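Malladley Refill Points

A list of public drinking water taps and bottle refill points in Malladley and the villages on the Koyama bus line. Maintained by Birsen Toprak. Last full check in July.

What is in it

The main file is refill_points.csv. It has 3,172 rows, one per tap. Of these, 3,066 have a confirmed location. The rest came from the old parks register and only have a street name, so the lat and lon columns are blank. Please leave them blank unless you have stood next to the tap.

Columns

id - a number that never changes, even if the tap is moved
name - what people call it, if it has a name
lat, lon - decimal degrees, five places
kind - fountain, spout, counter or indoor
clearance_mm - height from the basin to the spout
hours - opening times as posted, or "always"
winter - yes, no or unknown
source - parks, survey or reader
notes - free text

Counter means you have to ask someone to fill the bottle for you. Most of the cafes on Clulitz Street are counters. Indoor means a tap inside a library, station or sports hall that you can use yourself.

How it was put together

The first 2,000 rows were copied from the parks register and cleaned up by hand. The street survey came next and covered the center, the river path and both stations. Reader reports fill in the villages. A reader report goes in once a second person has confirmed it.

Duplicates were merged when two rows were closer than five meters and had the same kind. That rule went wrong at Lorirard station, where there are two spouts side by side on platform 3. They are now listed separately again.

Clearance

This column gets the most questions. Measure straight up from the lowest point of the basin to the underside of the spout.
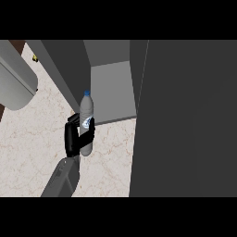
A 500 ml bottle has to stand upright to fill all the way, and many of the older fountains are too low for that. If you can only fill a bottle by tilting it, write "tilt" in notes and still give the measurement.

Known problems

Winter values in the villages are mostly unknown. Hours for indoor taps go out of date quickly, mainly at the sports halls. Row ids skip in a few places where taps were removed, and the old numbers are not reused.

The file is UTF-8 with commas as separators. Some spreadsheet programs drop the last zero in lat and lon when saving - check before you send changes back.

Corrections

Open an issue with the row id and what you found. For a new tap, send the location, kind and clearance. Photos of the tap are useful but not required.

License: CC BY 4.0. Credit as "Malladley Refill Points".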